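About us: the Clesden robot shed

Hello, and welcome! I'm Annapurna, and this is the page where I try to explain what we get up to at Clesden.

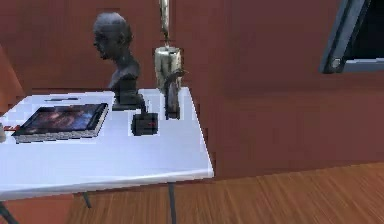 Annapurna, you do know the simulator is the bit everyone falls in love with and then never leaves, Nadar wrote under our very first post, and went on to ask when we'd be bolting some real metal together. Fair question, and I still get asked it most weeks.

So, the short version. We're a shared workshop with a long bench, two lathes (one works) and a habit of building robot arms that are slightly too ambitious for the room. I started it in my garage one April with a box of second-hand motors and a kitchen table I wasn't supposed to drill into. The garage got full, the table got drilled, and we moved into the unit on the Clesden estate. There are 18 of us now, and you pay £60 a month for a key, a shelf and as much tea as you can drink.

Our main project is an arm called Grararari. The name came from the noise the first gearbox made, and I'm afraid it stuck! The idea is a tabletop helper that can pick up small things from a cluttered desk without knocking over whatever is standing next to them. Picking up one thing in the middle of a bare bench is fairly easy. Put a pen, a book and a great big sculpted head on the same table and the arm has to think about its elbows.

We try all of that on the computer first. I built the practice room in the simulator over a couple of weekends – white table, reddish-brown walls, wooden floor – and got completely carried away with it. I spent a whole evening on the floorboards (the arm couldn't care less about floorboards). The bust is there as the awkward neighbour. It's tall, it's a funny shape, and the gripper has to come down beside it and stay clear of the nose. I'm very fond of it.

The real Grararari is on the far end of the bench, in more pieces than I'd like. The shoulder is finished and the wrist is on its third go. Our parts bill stands at £165 this month, mostly bearings, and yes, I did order the wrong size first. The control code runs on Lamine, which is our own little program and is held together by comments like "don't touch this, it works". We ran 4000 simulated pick-ups through it before we let it near a motor, and then the first thing it did on the bench was wave at the ceiling. Wrong sign on the shoulder joint. Took me two days to find it.

You don't need to know anything to join. I couldn't solder when I started, and there are still joints of mine from back then that people ask to have their photo taken with. If you can bring a laptop for the simulator, great, but we've got a spare one with a sticky space bar. Children are welcome with a grown-up, and please wear proper shoes.

We're open Thursday evenings, and the kettle is on the left as you come in. Drop in, or leave a message on the contact page and I'll write back as soon as I've got the grease off my hands.

Annapurna Rao
Clesden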